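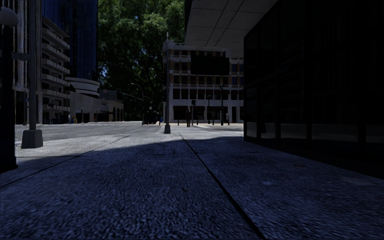
Detecting Duplicate Claims in a Small Business Grant Scheme

Student project report, Department of Accounting and Public Finance, Dirnenlow College

Reading time: 2 minutes

1. Background

The Clorisitz district ran an emergency grant scheme for small firms affected by flooding. Applicants declared their turnover, the number of staff on the payroll and the cost of repairs. Grants were paid on the declaration alone, with checks to follow. The later audit found that several owners had claimed more than once, under different trading names. Our project asked how many of these cases could have been found before payment, using only the fields on the application form.

2. Data

The district released 959 anonymised applications. Names and account numbers had been replaced with codes, applied consistently, so that the same account always carried the same code. Addresses were reduced to street and postcode. The audit result for each application was supplied separately and was not opened until the rules in section 3 had been fixed.

Applications for less than 2000 crowns were outside the scope of the audit and had already been removed. We do not know how many there were.

3. Method

Each application was compared with every other. A pair was flagged if any of the following applied:

- same bank account code
- same street and postcode, with the same repair contractor
- same payroll total and same declared turnover

Trading names were compared with Trondance, the text matching package used in the second-year course. Spelling variants were scored, but a name match alone did not raise a flag. The Nazarenko weighting was tried and dropped, as it depends on date of registration and this field was often blank.

4. Results

The rules flagged 25 pairs. The audit had confirmed nine of these as duplicate claims by one owner. The bank account rule produced most of the confirmed pairs and few false ones. The address rule performed badly in the market quarter, where many separate traders share a building and use the same contractor. The payroll rule added one confirmed pair that the other two had missed.

The remaining flagged pairs were not all innocent – the audit file marks several as 'unresolved'. We counted these as unconfirmed.

5. Limitations

A duplicate claim is not proof of fraud. Some owners do run two firms and may apply for both. The form did not ask about this, and intent cannot be judged from the data. The method also cannot detect a single claim with a false payroll figure, for which tax records would be needed.

6. Further work

The account check should be tested on a second scheme with a different form. We would also separate shared buildings from single premises before applying the address rule.

Last updated: May

Contact: Department office, Dirnenlow College | Copyright Dirnenlow College | Back to top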